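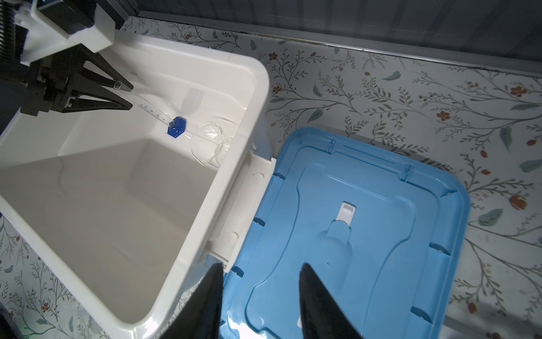 5월에 겨울옷을 넣으면서 적기 시작한 메모인데, 쓰다 보니 이불과 주방 수납, 창고까지 늘어났다. 방 두 개에 베란다 하나인 집 기준이다. 드레스룸이 따로 있는 집이라면 맞지 않는 부분이 있을 것이다.

## 넣기 전에 할 일

수납함은 쓰기 전날 씻어 둔다. 미지근한 물에 주방세제를 조금 풀어 부드러운 스펀지로 안쪽을 닦고, 헹군 다음 엎어서 하룻밤 말린다. 테두리가 바깥으로 말린 제품은 말린 부분 안쪽에 물이 고인다. 엎어 두었다가 한 번 세워서 톡톡 두드리면 남은 물이 떨어진다. 바로 써야 할 때는 마른 수건을 테두리 밑으로 밀어 넣어 한 바퀴 돌린다.

철수세미나 연마제가 든 세제는 쓰지 않는다. 흰 플라스틱에 잔흠집이 생기면 그 자리에 때가 끼고, 다음부터는 같은 힘으로 닦아도 잘 지워지지 않는다.

유성펜 자국은 소독용 알코올을 화장솜에 묻혀 문지른다. 투명한 제품은 알코올에 뿌옇게 변하는 것이 있어서 바닥 쪽에 먼저 조금 발라 본다. 스티커 자국은 드라이어로 데운 뒤 천천히 떼고, 끈적임이 남으면 식용유를 발라 10분쯤 두었다가 세제로 닦는다.

냄새가 밴 함에는 베이킹소다를 얇게 뿌리고 뚜껑을 닫아 이틀 둔다. 그래도 남으면 신문지를 구겨 채우고 하루 더 둔다. 김치나 젓갈을 담았던 통은 이렇게 해도 냄새가 다 빠지지 않는다. 우리 집에서는 그런 통을 옷에 쓰지 않고 베란다에서 화분 흙을 담는 데 쓴다.

## 겨울옷

한 번이라도 입은 옷은 빨아서 넣는다. 보기에 깨끗해도 목과 소매에 묻은 땀이 여름을 나면서 누렇게 올라온다. 흰 셔츠와 내복이 특히 심하다.

니트는 걸지 않고 접는다. 두꺼운 것을 아래에 두고 얇은 것을 위로 올린다. 소매를 뒤로 접고 몸판을 세로로 반, 가로로 반 접으면 대부분의 함에 들어간다. 돌돌 말면 자리는 덜 차지하지만 굵은 실로 짠 니트는 늘어난 자국이 남았다. 얇은 면 티셔츠와 운동복은 말아서 세워 넣는 편이 꺼내기 편하다.

패딩은 압축하지 않는다. 나는 두 해 동안 압축 팩에 넣었다가 한쪽 어깨의 숨이 살아나지 않아 수선집에 맡긴 적이 있다. 지금은 지퍼를 잠그고 느슨하게 접어 제일 큰 함에 혼자 넣는다. 위에 다른 것을 올리지 않는다.

세탁소 비닐은 집에 오면 바로 벗긴다. 벗긴 옷은 바람이 드는 곳에 반나절 걸어 두었다가 넣는다. 먼지가 걱정되면 낡은 면 셔츠를 어깨에 씌운다. 단추를 하나만 잠가 두면 흘러내리지 않는다.

코트 주머니는 꼭 뒤집어 본다. 영수증, 사탕, 핫팩이 제일 많이 나온다. 핫팩은 터지면 검은 가루가 안감에 배어서 빨아도 자국이 간다.

가죽 장갑은 마른 천으로 닦고 손가락마다 얇은 종이를 말아 넣는다. 목도리는 술 부분을 안쪽으로 접어야 엉키지 않는다. 털모자에 달린 방울은 눌리면 모양이 잡히지 않으니 함의 맨 위에 둔다.

## 제습제와 방충제

제습제는 옷 위가 아니라 함의 구석에 세워 둔다. 물이 고이는 통형 제품은 넘어지면 옷을 버리므로 옷 수납함에는 쓰지 않고 장롱 바닥에만 둔다. 함 안에는 납작한 실리카겔 봉지를 쓴다. 김이나 과자에 든 것을 모아도 되지만 부스러기가 붙은 것은 버린다.

방충제는 반대로 위에 둔다. 성분이 아래로 가라앉는 제품이 많다. 포장에 적힌 권장량을 지키고, 종류가 다른 방충제를 한 함에 섞지 않는다. 섞였을 때 녹아서 얼룩이 생기는 조합이 있다. 아기 옷에는 방충제를 쓰지 않고 깨끗이 빨아 밀폐만 한다.

장마 중간에 하루 날을 잡아 뚜껑을 전부 열어 둔다. 비가 오지 않고 습도가 낮은 오전 10시쯤이 좋다. 선풍기를 약하게 틀어 한 시간 돌리고 닫는다. 이때 실리카겔도 만져 보고 눅눅하면 바꾼다.

## 이불

겨울 이불은 햇볕에 두 시간씩 앞뒤로 널었다가 완전히 식힌 뒤에 접는다. 따뜻할 때 바로 접어 넣으면 안쪽에 김이 찬다.

솜이불은 세로로 세 번 접고 끝에서부터 만다. 묶을 때는 고무줄 대신 헌 스타킹을 쓴다. 고무줄은 한 철이 지나면 삭아서 이불에 붙는다. 극세사 담요는 정전기 때문에 먼지가 잘 붙으니 베갯잇 하나에 통째로 넣어 둔다. 침대 커버 한 벌도 같은 방법으로 베갯잇 안에 모아 두면 짝을 찾으러 다니지 않는다.

장롱 위 칸에 이불을 올릴 때는 천장까지 채우지 않고 손바닥 하나 들어갈 틈을 남긴다. 벽과 닿는 쪽에도 틈을 둔다. 북쪽 벽에 붙은 장이라면 신문지를 두 겹 세워 두고 철마다 갈아 준다.

## 함 고르기

크기는 놓을 자리를 먼저 재고 고른다. 예전에 깊이 300mm인 선반에 딱 맞는 함을 사려고 바닥 치수만 보고 295mm짜리를 골랐다가, 뚜껑 손잡이가 튀어나와 문이 닫히지 않았다. 상품 설명에 나온 숫자가 바닥인지 테두리인지, 뚜껑까지 포함한 것인지 확인해야 한다. 결국 그 자리에는 241mm짜리를 넣었고, 남는 앞쪽에는 다리미판을 세워 두었다.

줄자가 없으면 A4 용지를 쓴다. 긴 변이 297mm라서 대강 맞는지 보는 데는 충분하다.

손잡이나 걸쇠가 옆으로 나온 함은 나란히 붙여 놓을 때 그만큼 틈이 생긴다. 여러 개를 살 생각이라면 하나만 먼저 사서 한 철 써 본다. 뚜껑이 따로 노는 제품도 있고, 겨울에 베란다에 두었더니 걸쇠가 부러진 제품도 있었다.

쌓을 때는 3단까지만 쌓는다. 그보다 높으면 맨 아래 것을 꺼내지 않게 된다. 책이나 공구처럼 무거운 것은 작은 함에 나누어 담아 바닥에 두고, 큰 함에는 가벼운 것만 담는다. 뚜껑이 가운데로 휘기 시작했으면 위에 올린 것을 내리고 뚜껑을 뒤집어 며칠 평평한 바닥에 둔다. 조금은 돌아온다.

바퀴 달린 함은 장판 위에 오래 두면 자국이 파인다. 바퀴 밑에 두꺼운 종이를 접어 받친다.

## 이름표

이름표는 뚜껑에 붙이지 않고 몸통의 짧은 면에 붙인다. 뚜껑은 비슷한 것끼리 바뀌기 쉽고, 쌓아 놓으면 보이지도 않는다.

"겨울옷"이라고만 쓰면 나중에 전부 열어 보게 된다. "아빠 니트, 내복"처럼 사람과 물건을 같이 쓴다. 글씨는 종이테이프에 유성펜으로 쓰는 것이 제일 오래갔다. 라벨기로 뽑은 것은 보기에는 좋은데 내용물이 바뀌어도 귀찮아서 안 고치게 된다.

휴대전화로 안을 찍어 두는 방법도 써 보았다. 사진이 다른 사진에 묻혀 찾는 데 더 오래 걸려서 그만두었다. 장롱 문 안쪽에 목록 한 장을 붙이고 연필로 고쳐 쓰는 지금 방식이 우리 집에는 맞다.

## 주방

봉지째 두는 건어물과 가루는 함 하나에 세워서 넣는다. 봉지 입구는 두 번 접어 집게로 물리고, 집게가 위로 오게 꽂는다. 눕혀 두면 먼저 산 것이 밑에 깔린다. 밀가루와 부침가루는 여름에 냉장고로 옮긴다.

쌀은 햇빛이 드는 곳에 두지 않는다. 새 쌀을 붓기 전에 통을 비우고 바닥에 남은 가루를 마른 솔로 털어 낸다. 물로 씻었다면 하루는 말려야 한다. 마른 고추 두어 개를 넣어 두는 집이 많은데 우리도 그렇게 한다.

반찬통은 뚜껑과 몸통을 따로 둔다. 몸통은 크기대로 포개고 뚜껑은 책꽂이나 접시꽂이에 세운다. 짝이 없는 뚜껑은 석 달 두었다가 그때도 짝이 안 나오면 버린다.

뚜껑의 고무 패킹은 젓가락 뒤쪽 둥근 끝으로 빼면 찢어지지 않는다. 뺀 패킹은 과탄산소다를 푼 따뜻한 물에 30분 담갔다가 칫솔로 닦는다. 창문을 열고 고무장갑을 끼고 한다. 식초나 락스와는 같이 쓰지 않는다. 다 마르기 전에 끼우면 홈에 곰팡이가 다시 생긴다.

플라스틱 통에 김칫국물이 붉게 들었으면 주방세제로 닦은 다음 햇볕에 하루 이틀 내놓는다. 색은 꽤 빠진다. 냄새는 쌀뜨물을 채워 하룻밤 두면 줄어든다.

비닐봉지는 삼각형으로 접지 않는다. 접는 데 시간이 걸려서 쌓이기만 한다. 휴지 상자 하나를 비워 그냥 밀어 넣고, 상자가 차면 더 모으지 않는다.

## 베란다와 창고

페인트, 접착제, 살충제는 옷이나 식품과 같은 칸에 두지 않는다. 남은 페인트는 뚜껑 둘레를 닦고 망치로 고르게 두드려 닫는다. 통 옆면에 칠한 방과 색 번호를 적어 둔다.

나사와 못은 빈 약통에 종류별로 담고, 하나를 뚜껑 위에 테이프로 붙여 둔다. 열어 보지 않아도 크기를 알 수 있다. 가구를 조립하고 남은 육각 렌치는 한 봉지에 모으되 어느 가구의 것인지 종이에 적어 함께 넣는다.

멀티탭과 전선은 느슨하게 감아 휴지심에 끼운다. 꺾인 자리가 갈라졌거나 플러그가 누렇게 변한 것은 보관하지 말고 버린다. 건전지는 새것과 쓰던 것을 섞지 않고, 손전등이나 장난감을 한 철 넘게 넣어 둘 때는 빼 놓는다.

선풍기는 날개를 떼어 씻고 그늘에서 말린 다음 큰 비닐을 씌운다. 뒤쪽 모터 부분의 먼지는 마른 붓으로 턴다. 날개를 고정하는 나사 캡은 잃어버리기 쉬우니 지퍼백에 넣어 기둥에 묶어 둔다.

우산은 펴서 말린 뒤 접는다. 살이 부러진 우산은 천과 살을 나누어 버려야 하는데, 천은 꼭지 쪽 실만 자르면 쉽게 벗겨진다.

## 금이 간 수납함

바닥에 금이 간 함은 테이프를 안팎으로 붙여도 무게를 받으면 다시 벌어진다. 가벼운 것만 담거나 용도를 바꾼다. 우리 집에서는 분리수거할 종이를 모으는 데 쓰고, 하나는 바닥에 구멍을 더 뚫어 상추를 심었다. 구멍은 달군 송곳보다 드릴이 낫다. 안쪽에 나무토막을 대고 천천히 뚫으면 덜 깨진다.

버릴 때는 금속 걸쇠와 바퀴를 떼고 이름표를 벗긴다. 크기에 따라 대형 폐기물로 신고해야 하는 지역도 있으니 주민센터나 구청 누리집에서 먼저 확인한다.

걸쇠만 망가졌다면 버리지 않아도 된다. 넓은 고무 밴드를 둘러 쓰거나, 몸통과 뚜껑에 벨크로를 마주 붙인다. 벨크로를 붙일 자리는 알코올로 닦고 완전히 말린 뒤 붙이고, 하루 동안은 열지 않는다.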